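Gallery: the Duta arm and the slipping wrist

Posted Apr 13, 2019

Okay, so I promised pictures after the last post, and I got about four emails asking where they were (hi, everybody at Fakhoury, I see you). Only two made the cut, because most of what I saved is so blurry that only I could love it. But there's a fair bit to tell around them, so get a coffee.

Quick catch-up for people who don't read the main blog. We run a suturing rig at Gririne, and the software that plans the stitches is called Duta. Remedios Arrieta wrote most of the motion side, I look after the instruments and the logs, and between us we had been feeling pretty pleased with ourselves. Then the wrist started slipping. You tell the jaws to hold an angle, the controller swears they're holding that angle, and they're somewhere else. Usually by a tiny bit. Sometimes by enough to put a needle where you really don't want a needle!

The nasty part is that no alarm went off. The fault log for that whole stretch had a single entry in it, code 3008, which means "position mismatch, recovered." Recovered according to whom? The motor side was happy, so the software was happy. The encoder sits back at the drive end, with a lot of cable between it and the jaws, and when a cable loses tension the motor can turn a little without the tip following. We knew that on paper. We'd even talked about it back in August and decided it could wait (my vote, I'm sorry to say).

Anyway, pictures. Both show suturing work with black thread.

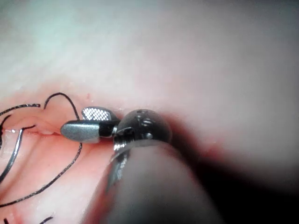 Jaws a little open, pointed at the fold and that tall loop of thread. The checkered face is the gripping side.

I keep coming back to this view when I'm explaining the problem, because it shows how little room there is. The loop is right next to the jaws, and the thread is lying slack, so if the wrist is a hair off you can close on nothing, or on a bit of tissue. A closed jaw looks the same to the controller either way. Remedios had a neat trick where the planner checks grip by watching motor current, and it works great on a healthy instrument. On a slipping one it gave us a confident "yes" for a grip that wasn't there, and the next move pulled an empty jaw all the way through its arc. Then it did it again, because the retry logic trusted the same number!

We went back through 275 logged grasps. I did the first pass by eye, with snacks, and Remedios wrote a script for the second pass because she doesn't trust me or my snacks. Some 167 of them had the mismatch in some form, most of it too small to matter. A few were not small. I'm not going to pretend I enjoyed that afternoon.

What really got under my skin is that the cable was well inside its rated number of uses. The instrument counter said fine, so we said fine. But our counter only ticks up when you attach the thing, and we'd been leaving it attached for very long sessions. One "use" on our rig was worth a whole pile of ordinary ones. So if you run a setup like ours, go look at what your counter is counting. Please. Today, if you can.
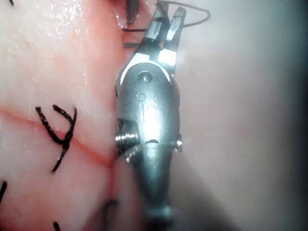
Thread running out of the jaw tips, with a tied stitch over the incision on the left. The round pin in the housing is the jaw hinge.

That hinge pin was my first suspect, by the way. I spent two evenings convinced it was worn, and I had a whole theory with drawings. Flevholm, who service our instruments, took the wrist apart and told me (very kindly) that the pin was perfect and the cable behind it was stretched. So much for the drawings.

What we've changed so far:

Code 3008 now stops the arm. It doesn't recover, it doesn't retry, it just sits there until a human comes over and clears it. Everyone hates this and it's staying.

The counter runs on hours of motion now, on top of attachments.

Before every session we do a 3 minute check where the jaws go to a set of known angles and the camera compares what it sees with what the encoder says. It's boring. It has already caught one more bad cable.

Grip check no longer relies on current alone, though that part is half finished and Remedios says I'm not allowed to describe it yet — she wants another round of tests first.

If you've had the same fault on a cable-driven wrist, write to me, especially if yours crept in slowly. I'd love to compare logs. And Fakhoury people, your spare is in the mail, sorry for the wait!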